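**FERKHOLM, Thursday** — We're putting out version 5 of Vundari today, and I've been told a press release should sound like a press release. I gave that a try and hated it, so this one sounds like me. I'm Aurélien Lefèvre, I write the planning side of the software, and I've been waiting to talk about this since January.

Quick catch-up if you don't know us. Vundari is a planning and perception package for two-finger grippers. You feed it camera views from the wrist, it works out what can be picked up and in what order, and it hands a path to whatever controller you're running. Nondville, our company, has sold it mostly to people with tidy problems (parts in trays, boxes on belts), and it's been good at those for a while.

Untidy problems were another story! Version 4 would look at a heap of soft things and plan as if the heap were one lumpy object. It picked a spot in the middle, closed the fingers and hoped. Our customers wrote to us about this a lot, and Raimonds Ots, who answers the support mail, started forwarding me the crankier ones with no comment, just the subject line in capitals.

So what's new?

**Order of picking.** The planner now builds a small graph of what's resting on what and updates it after each pick. If it isn't sure whether two patches of color belong to the same object, it keeps both guesses alive until a pick settles it. This is the piece I worked on, and I'm probably too fond of it.

**Soft grasps.** Sang Trương rewrote the grasp scorer so it doesn't assume an object keeps its shape. It looks for a place where the fingers can close a fair way before they meet real resistance, and it stays clear of tags, strings and other bits that dangle. You can turn that last part off if dangling bits are what you're after.

**Replay tool.** You can now load a recording from a hand-held gripper, scrub to any moment and ask the planner what it would have done there. Sang Thân built it in a couple of weeks for our own debugging and then everybody in the office wanted it, so it ships with the package. It's the feature I'd try first.

**Smaller install.** The package is down to 585 megabytes, and it'll run on the computer you already have bolted to the cell. Khải Hầu did that, mostly by deleting things I'd written.

Now, numbers, because I know somebody will ask. Our test set for this release has 564 recorded household clips, none of them used for tuning. We ran each one through the replay tool and had a person judge the first pick the planner proposed. I'm not going to boil that down to a single score in a press release, but the full results are in the release notes, with the bad ones left in. Dark fabric on dark fabric is still rough. Clear plastic bags are still very rough, and I'd keep them out of your first trial if you can.

"I used to tell people to sort the soft stuff by hand and call us next year," says Raimonds. "I've stopped telling them that."

Vundari 5 is free to upgrade for anyone with a current license. We're also opening 100 trial seats for labs and small shops, handled through our partner Khương, and you don't need to own a particular arm to apply. If your gripper has two fingers and a camera, send us a note and tell us what's in your pile. Existing configuration files will load, though the old "center_pick" setting is gone and you'll get a warning if it's still in there.

For questions, write to the Nondville press desk in Ferkholm and one of us will get back to you, most likely me, most likely after lunch.

The pick-order planner is what I'd ask reporters to look at, if you only have time for one thing. It has to choose a first object before it knows where all the others end, and that choice shapes every pick that follows. Take the yellow plush dog between the blue finger pads: it's the closest toy and an easy target, but there's a pink plush toy beside it and a fluffy pompom behind one ear, with a beaded chain just above. The purple doll farther back has a white fabric tag sticking out, the sort of thing Sang's scorer is meant to leave alone. Then there are the butterflies on the blanket, and a flat printed butterfly is a shape the perception code has to learn to leave on the bed.
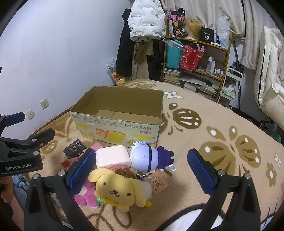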